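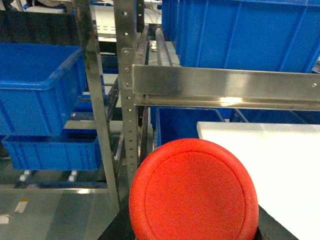 Sondalbridgeの1/6胸像、台座のがたつきについて

1 : kuroneko_shelf
9月に届いたSondalbridgeの「灯台守」胸像ですが、棚に置くと右奥がわずかに浮きます。指で押すとカタカタ鳴る程度です。限定300体のシリアル入りなので、できれば台座は削りたくありません。同じ症状の方いますか。

2 : hakoari
うちのは問題なし。棚板のほうが反っている可能性は?

3 : kuroneko_shelf
ガラス板の上でも同じでした。台座裏のフェルトを触ると、一か所だけ薄い気がします。

4 : resin_oyaji
レジンの台座は注型後に少し反ることがあります。ドライヤーで温めて平らな面に押しつければ直りますよ。前のシリーズの「水先案内人」で二回やりました。

5 : mado3
>>4
塗装済みの完成品でそれは勧めません。台座と本体が接着されているので、熱が首のあたりまで回ると塗膜が割れます。Trernentの胸像で一体だめにしました。

6 : resin_oyaji
>>5
Trernentは塗膜が厚いので条件が違います。弱風で底だけに当てれば首まで熱は行きません。

7 : mado3
底だけのつもりで割ったので書いています。やるなら自己責任で。

8 : hakoari
フェルトを貼り替えるのが先では。手芸店の1ミリ厚で足ります。元のフェルトは両面テープなので、端からゆっくりめくれば跡は残りません。

9 : tsubame_dou
貼り替えると中古に出すときに査定が下がりませんか。Mudgwayの買取だと「台座裏に加工あり」で減額されました。

10 : hakoari
売る予定があるなら触らないほうがいいです。飾るだけなら気にしなくていい。

11 : kuroneko_shelf
売る予定はありません。ただ、シリアルのシールがフェルトの上に貼ってあるので、剥がすのは少し抵抗があります。

12 : tsubame_dou
それなら地震対策用の透明ジェルを四隅に敷くのはどうでしょう。厚みの差はジェルが吸ってくれます。重さは箱の表記で何グラムですか?

13 : kuroneko_shelf
本体と台座で300グラムです。思ったより軽いです。

14 : tsubame_dou
その重さなら一番小さいジェルで十分です。ただ夏場は可塑剤が移ることがあるので、フェルトに直接当てず、間に薄いアクリル板を挟んでください。

15 : resin_oyaji
ジェルは結局ベタつくから嫌い。8年前から飾っている棚は全部、底を平らにして直置きにしています。

16 : mado3
そこは好みですね。私はジェル派です。

17 : yoru_no_tana
横から失礼します。購入店に連絡はしましたか。Prusorthorpeで買ったときは、到着から最大12日まで初期不良として受けてくれました。がたつきで交換になるかは店次第ですが、写真を送れば返事はもらえます。

18 : kuroneko_shelf
>>17
その期間はもう過ぎています。開封したのが遅くて、気づいたのも最近でした。

19 : yoru_no_tana
期間が過ぎていても、メーカーに問い合わせる手はあります。Sondalbridgeは台座だけの部品交換はしていないはずですが、替えのフェルトは送ってもらった人が以前このスレにいました。

20 : hakoari
それはたぶん私です。ただ、届いたのは色違いの黒でした。裏なので使っていますが。

21 : kuroneko_shelf
ありがとうございます。まずメーカーに聞いて、返事が来るまではアクリル板とジェルで置いておきます。ドライヤーは見送ります。

22 : resin_oyaji
了解。もし気が変わったら、必ず目立たない隅から試してください。

23 : kuroneko_shelf
経過報告です。ジェルを敷いたら揺れなくなりました。押しても音はしません。メーカーからはまだ返事なしです。

24 : tsubame_dou
よかったです。次に掃除するとき、ジェルの端が変色していないかだけ見てください。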